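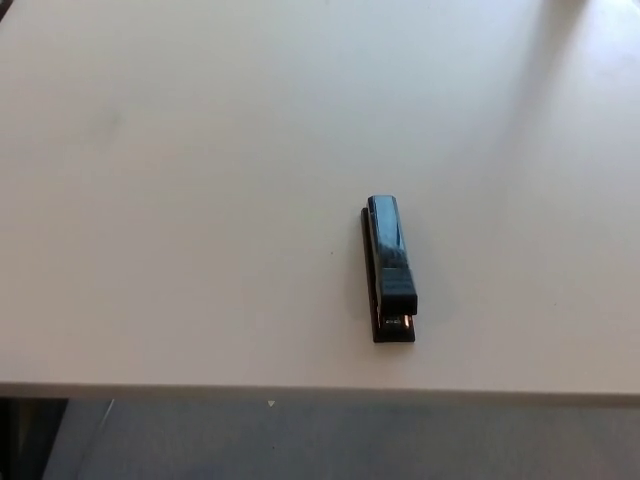
Black stapler, white table.

October 18, 2021

Right. Quick one tonight as I've got to be up at 6 and I still haven't done the packed lunches.

Paper. I want to talk about paper. Specifically the four carrier bags of it that have been living in the bottom of my wardrobe since we moved to Clikham, and which I have finally, finally started on.

Background for anyone new. We moved in May. I packed the bedroom in one evening, badly, and anything flat got shoved into a bag. Bank letters, school letters, the guarantee for a kettle we no longer own. Birthday cards from people I can't place. Then the bags went in the wardrobe and shoes went on top of the bags and that was that for the summer.

What set me off was the boiler. It started making a noise like somebody dragging a chair, so I rang Tallent, who fitted it, and the woman said no problem, just read me the number off your certificate. Well. I was on the floor of the bedroom with the phone under my chin for 69 minutes. She was lovely about it. I never found the certificate. I did find my swimming badge, a map of Leeds and a letter from 2 addresses ago telling me I was owed a refund on the council tax. (Rang them. Too late. Don't ask.)

So I've been reading about how to do it properly, and the trouble with reading about it is that everyone has a System. Coloured tabs. A labelling machine. One woman scans every single thing the day it arrives and shreds the original, and I'm sure she's very happy, but I have two kids and a job and a scanner that only works if you hold the lid down with your elbow.

Then I was moaning about this to Raíssa Lins at work and she said her mum used to keep three piles. Needs doing. Needs keeping. Bin. And you weren't allowed a fourth. I said what about things you're not sure about and she said that's bin.

Harsh. But I tried it on the first bag after tea and it took me less than an hour, which for me is amazing. Most of it went. You would not beleive how much of it was envelopes. Just envelopes, with nothing in them. Why did I keep those? Why did I pay to have them moved?

Needs keeping was smaller than I thought. Birth certificates, the house stuff, car stuff, pension letters I don't understand but am frightened of. All of that has gone in one box file. ONE. No tabs. If I want something I'll go through the box, it'll take five minutes and I'll live.

Staple things together as you go, by the way. Biggest lesson so far. Half my problem was page two of everything. I had page two of a letter from Lasel, the old insurance people, very stern, clearly important, and no idea what it was about as page one was in a different bag under the Christmas cards. Paper clips don't cut it, they catch on each other and you pull out one letter and get five.

The sad bit. Nobody warns you about the sad bit in the tabs-and-labels articles. Second bag had a load of Dad's things in it, from when we cleared the flat on Cavalcanti Street. Nothing big. Shopping lists mostly. A receipt with the workings-out for some shelves on the back, all his crossed sevens. I sat with those a good while and got nothing else done, and they didn't go in any of the three piles, so Raíssa's mum will have to forgive me. They're in a shoebox. The shoebox can stay in the wardrobe.

Anyway the shelves. He never put them up. The receipt's for the brackets so he must have got that far.

Third bag tomorrow if I get in on time. It's the heavy one and I think it's mostly instruction manuals, so that should be quick, you can find all those online now. Fourth bag I haven't looked in. It rustles in a way I don't like.

Oh and if anyone reading knows how long you have to keep payslips can you tell me, I've looked it up and got a diffrent answer every time. I've got them going back to the shoe shop. I'd like to keep one from the shoe shop.

Thank you for all the comments on the marrow chutney post, that one's had 1042 views, which is a lot for here and a lot for a marrow. Will reply properly at the weekend.

Boiler man's coming at some point between eight and one - they had the number on their own computer all along.

Lunches. Going.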